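Apr 10, 2019. Cutting table, white top

Started on the green vegetables for the Tamness relish. Steel plate straight on the table, no board under it. Annunziata wants everything cut on steel this month so we can compare cleanup with the Bortolotti boards, which hold the smell of chili for days.

Chili first. The skin is tougher than it looks and a dull edge slides off it. Starting at the narrow end and leaving the stem on gives you something to hold until late in the cut.
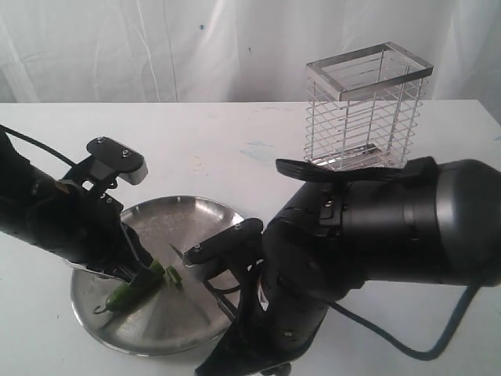 Green chili on the steel plate, one small piece off, knife near the pepper.

Sterklow's sheet asks for pieces of 10 mm. Fine for the thick part of a chili, too long for the tip, where you get mostly skin. I would go down to 4 mm there and have written that on the sheet in pencil. Sheila Yeoman to say yes or no.

Seeds: leave them in for now. The last jar we made with seeds out was flat. Weigh before and after if anyone changes this — the batch is set at 1000 g of cut vegetable and the seeds do count.

Thicker green pieces are a different job. They roll on bare steel, and the raised rim only stops them once they have already moved. Lay the piece on its side and press down before doing anything else. A cloth under the plate helps with the plate sliding but does nothing for the rolling. 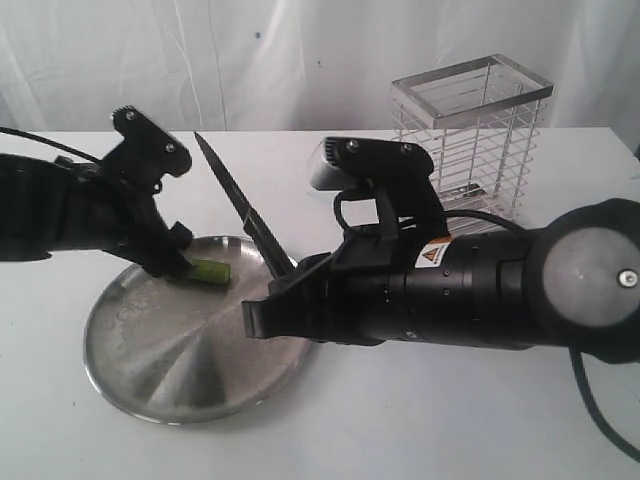
Short green piece on its side on the plate, darker green at the cut end.

The steel shows every smudge and water spot. Wipe with a dry cloth between vegetables, and rinse after chili before anything mild goes on it.

To do:
Order the second plate from Firnetti, same low rim.
Ask Annunziata where the good whetstone went.
Keep chili and mild trimmings in separate tubs.
Scrub the bluish mark on the tabletop, toward the back. Plain soap first.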